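I've had the Dinallow investment journal on my desk for two months now – it's the paper one, 283 pages, made by Royer for people who pick their own funds.

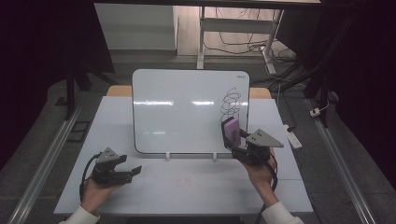
Each trade gets a page for why you bought, what would make you sell and how sure you felt. Black scribble with an eraser to hand is no way to remember why you bought Corkska at 400p! Ink keeps you humble. The yearly review pages are a bit thin, mind, and I'd have liked more on fees.

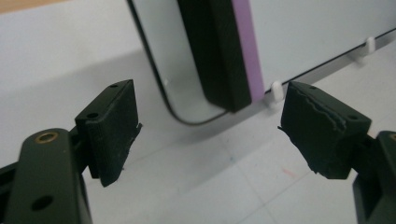 Gripper pads, close up

My Banley app does charts better, but I never reread it. Four stars from me.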